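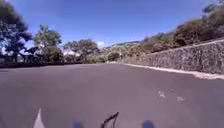
Road and retaining wall, Hukholm

Laser hair removal room - safety walk-through
Site: Peren Skin Studio, Hukholm
Date: 25 May 2026
Checked by: Wai-kit Yeh
Present for the studio: Shuk-fan Yuen
Marks used: OK / FIX / NOT SHOWN

1. Laser unit (Ponik)
Service sticker in date: OK
Service report to match the sticker: NOT SHOWN
Comment: A sticker is a sticker. I was told the report is "with the engineer." I'd like to read it before I believe it.

Emergency stop cuts the beam: OK
Comment: Tried it myself, twice.

Key removed when the unit is idle: FIX
Comment: Key was in the switch when we walked in. Shuk-fan says it normally lives in the desk drawer. The drawer had no hook, no label and a lot of pens.

2. Eye protection
Operator goggles marked for this wavelength: OK
Client goggles marked for this wavelength: FIX
Comment: One pair has the marking rubbed off. It may be the right pair. I can't pass "may be." Replace.

Metal eye shields for work on the face: NOT SHOWN
Comment: The price list offers upper lip and brow line. If the shields aren't in the building, take brow line off the list.

3. Room
Warning sign on door: OK
Door locks from inside, opens from outside in an emergency: OK
Mirror covered during treatment: FIX
Comment: The cover is a towel on two clips. It slid down while we were talking under it.

Smoke extractor: OK
Comment: Works. Filter log starts in May and every line is in the same pen and the same handwriting, so I give it little weight. Start a fresh one and sign each change.

4. Client records
Patch test noted before first full session: FIX
Comment: Pulled a handful of cards. Two had a full session and no patch test. The answer was that both clients were "regulars from the old place." The old place had a different machine.

Medication question on the form: OK
Comment: It asks about acne tablets and tanning. Does anyone read the answers? No initials next to any of them.

5. Claims on the wall and leaflets
"Permanent in 2 visits": FIX
Comment: Take it down. I asked what it was based on and was handed another leaflet.

"Over 1000 happy clients": NOT SHOWN
Comment: The card box holds almost 200. I understand the larger figure came from Cheng, who printed the posters. Either back it up or drop it.

6. First aid
Cool packs in freezer: OK
Burn dressing in date: OK
Written steps for a burn or eye exposure: FIX
Comment: There is a page, but the phone number on it rang out. Put a number on it that gets picked up - then have each operator call it once.

Result: no face treatments until items 1, 2 and 6 are closed. Body work may go on with the marked goggles only. Photos of fixes will not do for item 2, I want to handle the goggles.

W. Yeh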